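A Visit to the Bead and Watch Fair in Iltthorpe
Kausar Hashmi, October 2026

I have wanted to see the fair in Iltthorpe for many years, and this autumn I finally had the opportunity. It is held for 2 days in the old grain hall near the river. The train from Zekwood takes 25 minutes, and from the station you only have to follow the other people with empty bags.

The hall

The entrance is narrow, but inside it is much larger than I expected. The repairers of watches sit along the windows, where the light is good, and the bead sellers have the middle. My friend Kulap Sriwong was with me and we agreed to walk one full round before buying. We did not keep this agreement. At the second table she already had her purse open.

I spoke for a long time with Gebremedhin Workneh, who repairs mechanical watches and also changes straps. He was patient with my questions. According to him, most people bring a watch because the strap is finished, and they believe that the whole watch is finished.

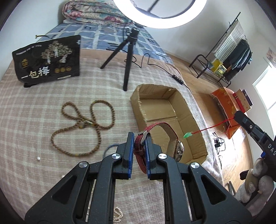 Mr. Workneh does not like to sell leather to people who wash their hands often, as I do in my work at the bakery. He advises fabric. It dries quickly, it costs less, and it can be changed at home with a small tool. I was glad to hear this, as I am fond of a woven red strap with a silver buckle, like the one on the watch with the rectangular case, and I had been told before that such straps are only for young people. He laughed at that. He also told me to loosen the strap at night and to keep it away from perfume.

The talk about stringing

At noon there was a talk by Cillian Mulcahy from the Drilden workshop. I understood most of it, although he speaks fast. He showed how a knot should sit close to the bead but not press on it, and why a cord should be replaced before it breaks. Prayer beads suffer more than necklaces, he said, as they are moved by the fingers every day. He prefers a waxed cord for wooden beads and silk for pearls. The price of restringing at his table was 300 for a short string and 400 for a long one, and this includes a new tassel if you need it.

There were questions afterwards about amber. Mr. Mulcahy would not judge any piece from his chair, and I respected this. Brown wooden beads with one yellow amber bead and a little turquoise near it make a combination I find very beautiful, and a red tassel suits it well.

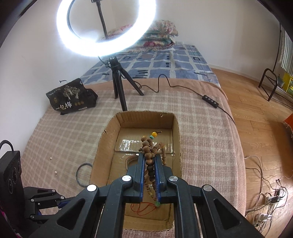

Food and practical matters

The Niazi tea stand is beside the back door. The lentil soup was hot and well salted, but there are few chairs, so it is better to eat early. Please bring cash, as many sellers take nothing else. Shoaib Lodhi at the information desk told me the next fair will be smaller and will take place in November, in the same hall.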